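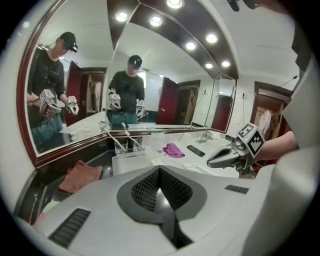
Por dónde se entra es lo primero que hay que preguntar, responden en Jerkent cuando alguien llama interesado en una parcela frente al agua; el precio viene después. La agencia vende suelo sin edificar en la bahía de Sangkhawat y en la orilla norte del lago de Stavovitz, y buena parte de sus compradores nunca ha tenido un terreno fuera de la ciudad.

La conversación tuvo lugar en su oficina el 11 de marzo de 2024, con el agente que lleva las parcelas de costa. Prefiere que no se publique su nombre porque tiene varias operaciones abiertas. En la mesa había un plano de la bahía con las fincas en venta marcadas a lápiz.

«La gente ve la foto desde el aire y se imagina la casa», dice. «En la foto se ve la playa, se ven los árboles y se ve el agua clara. El camino no se ve, porque muchas veces no lo hay».

El ejemplo que utiliza es una finca de 1.359 metros cuadrados en el lado este de la bahía. Salió a la venta el año pasado y recibió varias ofertas en la primera semana. Ninguna llegó a firmarse. Para alcanzarla desde la carretera hay que cruzar dos propiedades ajenas, y solo una de ellas tenía la servidumbre de paso inscrita. La otra llevaba años dejando pasar a todo el mundo por costumbre.

«La costumbre no se hereda con la escritura», explica. «El vecino puede ser muy amable y vender mañana. El que venga después pone una cadena y está en su derecho, o por lo menos te obliga a discutirlo con un abogado».

La finca sigue en cartera. El propietario negocia ahora el paso, y el agente calcula que, si lo consigue, podrá pedir más de lo que pedía al principio. No quiso dar la cifra.

El acceso por agua, que en los anuncios suele presentarse como una ventaja, le parece un asunto aparte. Un fondeadero natural permite llegar en barco, pero descargar cemento, vigas o una cuba de agua es otra cosa. En Sangkhawat hay un solo embarcadero público con calado suficiente para una barcaza y se reserva con antelación. Construir uno privado requiere un permiso distinto del de la vivienda, que se tramita en otra oficina y tiene sus propios plazos.

«Yo he visto presupuestos de obra en los que el transporte costaba más que los muros», recuerda. «El arquitecto lo había hecho bien. Lo que pasa es que lo había hecho para un solar de ciudad».

Sobre la distancia a la orilla insiste varias veces. En la bahía, los primeros 100 metros desde la línea de marea alta están sujetos a limitaciones, y en esa franja no se autorizan viviendas nuevas. Se puede plantar, se puede poner una escalera de madera y, en algunos casos, una caseta desmontable. Una parcela estrecha y alargada paralela a la playa puede quedar entera dentro de la franja. Sobre el papel sigue siendo propiedad privada y se puede vender sin problema.

«Hay quien la compra sabiéndolo, para tener un sitio donde bajar a bañarse, y me parece muy bien», dice. «Lo malo es enterarse con los planos ya pagados».

En Stavovitz la situación es diferente. El lago es un embalse y la orilla se mueve. La referencia para medir es la cota máxima, que no coincide con el borde que uno ve en verano. El agente recomienda visitar el terreno en mayo, cuando el nivel suele estar alto, y volver a finales de temporada. Reconoce que pocos lo hacen. La mayoría decide con una visita, muchas veces en un fin de semana de sol.

¿Y el agua potable? Se encoge de hombros. En ninguna de las dos zonas hay red que llegue a todas las fincas. Las alternativas son el pozo, la cisterna de lluvia o el camión. El pozo cerca del mar da a menudo agua salobre, y un sondeo se paga igual aunque salga mal. Su consejo es pedir a los vecinos los análisis que tengan, que suelen enseñarlos sin reparos, y hacer uno propio antes de entregar la señal.

La electricidad le preocupa menos. Las placas y las baterías se han vuelto corrientes en la bahía, y quien construye allí ya cuenta con ellas. Lo que sí mira es la sombra de la ladera. En el lado oeste hay parcelas que pierden el sol a media tarde durante todo el invierno.

Le preguntamos por Avance, la promoción que ha reactivado el interés por la zona. Es una urbanización pequeña, prevista en la parte alta de Sangkhawat, con calles, depósito de agua común y depuradora. Jerkent no la comercializa, y el agente habla de ella con cautela.

«A nosotros nos viene bien, porque trae camino asfaltado hasta donde antes no llegaba», afirma. «Pero hay vendedores que han subido el precio por estar al lado y no van a poder conectarse a nada. El depósito es para los que compran dentro. Eso está escrito en el proyecto, que se puede consultar».

Tampoco cree que vaya a cambiar el tipo de comprador. Los suyos son, sobre todo, parejas cercanas a la jubilación y algún pequeño hotelero que busca sitio para unas pocas cabañas. A estos últimos les pide que comprueben el uso antes que la superficie: una finca clasificada para vivienda no admite hospedaje sin un cambio, y el cambio depende del municipio, que los estudia una vez al año.

El plazo normal entre la primera visita y la firma es de cinco meses. Puede acortarse si el levantamiento topográfico es reciente y coincide con el registro, cosa que en la bahía ocurre poco. Los linderos antiguos se describen con árboles, piedras o el cauce de un arroyo, y alguno de esos arroyos ya no pasa por donde pasaba. El topógrafo lo paga casi siempre el comprador. El agente opina que debería pagarlo quien vende, y en los encargos nuevos intenta que conste así.

«El que tiene el plano hecho vende antes», dice. «Se lo digo a todos los propietarios. Algunos me contestan que su abuelo sabía perfectamente dónde acababa lo suyo».

Sobre los precios se limita a decir que en Stavovitz llevan tiempo estables y que en Sangkhawat han subido en la parte alta y apenas en la costa. Las parcelas con paso inscrito y topografía al día se venden en pocas semanas. Las demás se quedan, a veces durante años, y cambian de agencia sin que cambie el anuncio.

Antes de terminar saca una carpeta con la documentación que pide a cada vendedor: escritura, nota del registro, certificado urbanístico, plano y recibos de impuestos. Si falta algo, la parcela no se publica en la web de Jerkent, aunque se puede visitar. Esa semana tenía tres en esa situación, todas en el lado este, y a una de ellas le faltaba únicamente la firma de un coheredero que vive en el extranjero.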